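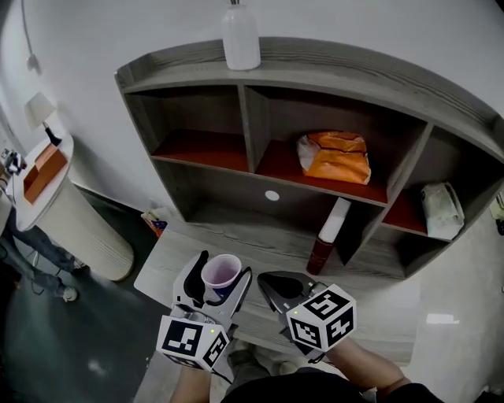

4.2 Do readers care more about a celebrity's big news or the small stuff?

The small stuff, by a wide margin, and we were delighted to see how clearly it came through. Posts in which a well-known person shared something minor (a failed cake, a dislike of high heels, a nap that went on too long) drew longer comment threads than posts announcing a wedding, a baby or a new show.

Our sample for this part of the study holds 3,192 reader comments left under 162 entertainment stories. Both coders, Valentini and Lecomte, read every comment and marked it as "news talk" (congratulations, questions about dates, guesses about what comes next) or "me too talk", where the reader answers with a story from their own life. Where the two disagreed, they read the thread again together and settled on one label.

The me too comments are a joy to read, and they are also longer. People write about their own kitchens, their sisters, the dress they wore once and gave away! One reader of the Omstead site, replying to a singer who said she never irons, told the whole story of her mother's ironing board over 2 separate comments. Nothing close to that turned up under the engagement stories, where most replies were a word or a heart.

Site habits matter too. Gristholm puts its comment box right under the first paragraph – so readers there often reply to the headline alone – while Omstead keeps the box at the foot of the page. We had expected this to wash out the difference between the two kinds of talk. It got smaller on Gristholm but stayed in the same direction.

Figure 3. Open shelving unit with a vase on top.

We also looked at how the stories were written. Russo's idea of the "borrowed friend" fits well: a chatty story in short lines, with the star's own words left in, invites the reader to chat back. Ako's account, which puts more weight on how famous the person is, fits less well with our threads. Some of the liveliest talk followed stars with quite modest followings, and we would love to see this tested on a bigger set from March onward, when the awards coverage dies down and the everyday posts come back.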